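把一条旧木船重新放回海里

海边长大的人，多半都有一条惦记着的船。我惦记的那条叫“Pamel”，小时候每年十月都看见它从外海回来，船头漆着一圈已经褪色的红，帆是补过又补的。后来它上了岸，搁在Drokirar船厂后面的空地上，一搁就是许多年。

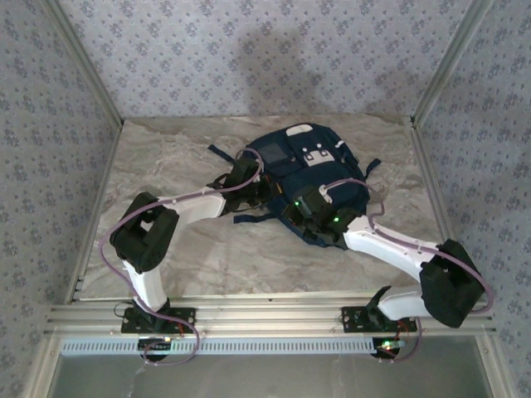 所以当庄佳蓉（Chia-jung Chuang）打电话来，说她要把Pamel修好重新下水，我当天就收拾行李往船厂跑——这种事怎么能错过呢！

Drokirar船厂不大，一座铁皮顶的船棚，一条伸进水里的滑道，再加一间堆满样板和旧图纸的阁楼。庄佳蓉在这里做了大半辈子的船，从给师傅递钉子做起，到现在棚里大小事都归她管。她说话快，走路更快，我跟在后面记笔记，常常一抬头她已经站到船的另一头去了。

Pamel是一条双桅木帆船，船壳用的是老柚木，肋骨是后来换过的硬杂木。刚拖进棚里的时候，船底的捻缝差不多全松了，用手指就能抠出一条一条的旧麻丝。可是一刮开表面那层漆，底下的柚木还是油亮油亮的，闻起来有股淡淡的皮革味。庄佳蓉拿小锤子沿着船板一路敲过去，声音脆的留，声音闷的用粉笔画个圈。敲完一圈，要换的板子比我们想的少得多，棚里的人都高兴坏了。

修木船最迷人的地方，我觉得是换船板。新板子先要照着旧板子的弧度放样，再送进蒸汽箱。蒸汽箱其实就是一个长长的木匣子，一头接着锅炉，白汽从缝里呼呼地往外冒。板子出箱以后，留给人的时间只有3分钟，过了就硬了，再弯就要裂。四个人戴着厚手套抬着滚烫的板子小跑，先卡住船头，再一把夹子一把夹子地往后收，木头一边弯一边吱吱地响。我第一次看的时候连呼吸都忘了。等最后一把夹子拧紧，那条弧线就服服帖帖地贴在肋骨上，漂亮极了！

接下来是钉铜钉。整条船一共用了3,956枚，这个数目记在阁楼的料单上，每用完一盒就划掉一行。铜钉要先钻孔，从外面打进去，里面垫上小铜圈，剪掉多余的部分，再敲成圆头。外面一个人顶着，里面一个人敲，两个人隔着船壳看不见对方，全靠敲击的节奏配合。有一阵子我被派去顶钉子，手臂酸得晚上拿不住筷子，但是第二天一早又忍不住往棚里去了。

捻缝由甘惠美（Hui-mei Kan）负责。她原本在Fang湾修渔船，听说Pamel要下水，带着自己的一套捻凿就来了，最老的那把木槌柄已经磨出了手指的形状。她教我听声音：麻丝塞得松，槌子落下去是“噗”的一声；塞到位了，声音会变高变实，像在敲一只满水的缸。“船会告诉你够不够，”她说，“别急，也别跟它较劲。”她一天能走完的缝，我跟着学了三天，最后还是请她拆掉重来了一段。

帆的事情也值得讲一讲。老帆早就不能用了，新帆是在镇上一间旧礼堂里缝的，因为只有那里的地板够大，能把主帆整面铺开。布料选了偏棕红的颜色，跟当年那面很接近。缝帆的人要坐在布上面缝，一点一点往前挪，帆边的绳子全部手缝，针脚斜着压进绳股之间。我问为什么不用更轻的现代帆布，庄佳蓉的回答很干脆：桅杆和索具都是照老样子算的，帆太硬，力就会跑到不该去的地方。她宁可慢一点。

桅杆倒是出了点小波折。主桅立起来以后，后倾的角度总差一点点，大家围着量了一个上午，最后发现是桅座下面垫的木块装反了。翻过来，再立，一次就对了。按老规矩，桅座底下要压一枚硬币，庄佳蓉把她师傅当年压的那一枚洗干净，又放了回去。

下水是在清晨五点多，趁着满潮。滑道上抹了厚厚的油脂，绞盘一格一格地松，Pamel先是不动，接着很轻地颤了一下，就自己往下滑了。水花没有我想象的大，它几乎是坐进水里的。码头上有人鼓掌，有人吹起了螺号，还有几个小孩沿着堤岸追着跑。木船刚下水都会渗水，要等船板吸饱了水胀紧，甘惠美提着灯在舱底守了一整夜，隔一阵报一次水位。到第二天中午，抽水机基本上可以歇着了。

试航那天我也在船上。出了港口，风从右舷后方来，庄佳蓉把主帆放出去，船身微微一侧，整条船就活了。那种感觉跟玻璃钢船完全不一样，浪打上来不是“啪”的一下，是闷闷的、软软的一推，脚底板能感觉到木头在动。我们绕过Javia岛外的浅滩，在50米深的水域上试了几次迎风换舷，前桅的帆索还偏紧，舵倒是轻得惊人，一根手指就能稳住。

现在Pamel泊在船厂外侧的浮码头上，等着做完最后一层甲板油。等天气稳定下来，它要走一趟400海里的近海航线，沿途停靠几个老渔港，每到一处都会开放上船，让年轻人试着拉拉帆、打打绳结。甘惠美已经答应随船，庄佳蓉还在犹豫，因为棚里又拖进来一条旧舢板，船底朝天架着，她已经拿起小锤子敲过半边了。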